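Tablecloth

A tablecloth is a cloth spread over a table, either to protect the surface from marks and scratches or as decoration for a meal. Tablecloths are made in cotton, linen, wool, polyester and mixed fibres, and in coated forms that can be wiped down. They are sold ready cut for round, oval, square and rectangular tables, or by the metre from a roll.

History

Cloths for the table were in use in Europe by the early Middle Ages, at first mainly in wealthy households and religious houses. White linen was preferred, and the quality of the weave was a mark of rank. Damask, in which the pattern is formed by the weave itself, became the usual choice for formal dining. Coloured and checked cloths were long associated with kitchens, inns and meals taken out of doors. Printed cottons became cheaper during the nineteenth century, and the division between formal and everyday cloths grew less strict.

Patterns

Plain white remains common in hotels and restaurants. Checks, of which gingham is the best known, are made by crossing bands of dyed and undyed yarn. Tartan and plaid cloths use several colours in a repeating order of stripes, the same order often being used in both directions. Where two colours cross in a woven cloth, a third shade appears to the eye. In a printed cloth this effect has to be drawn into the design. Modern tartan tablecloths are often brighter than the clothing fabrics from which they take their pattern. 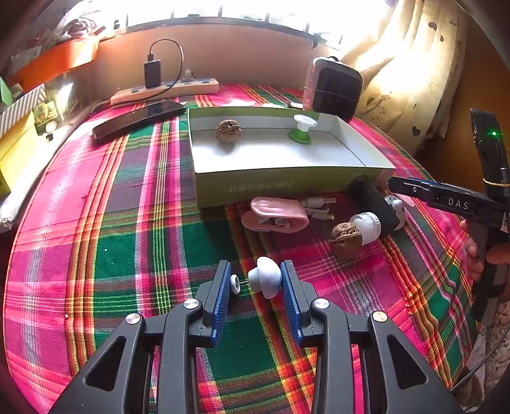

Sulden, July

The district museum at Sulden holds 391 household textiles, among them table linen from farms in the upper valley. The oldest tablecloths in the collection are of undyed linen, woven in two narrow widths and joined by a seam down the middle. Later pieces include red and white checks from the Prolard mill, which closed when cheaper printed goods reached the area. A smaller group came from the village of Pestwood and is kept in a separate store.

Size and fit

The part of the cloth that hangs below the table edge is known as the drop. A short drop is usual for daily use, while a cloth reaching the floor is generally kept for banquets and buffets. The length needed is found by adding twice the drop to the length of the table, and the width is worked out in the same way. A rectangular table for eight people may be covered by a single long cloth or by two shorter ones laid with an overlap.

Care

Cotton and linen cloths may shrink when first washed, and makers often allow for this in the cut. In Portela, linen cloths were traditionally dried flat on grass, where sunlight helped to whiten them. Coated cloths are stored rolled, as folding can crack the surface.

See also

Napkin
Place mat
Table runner
Damask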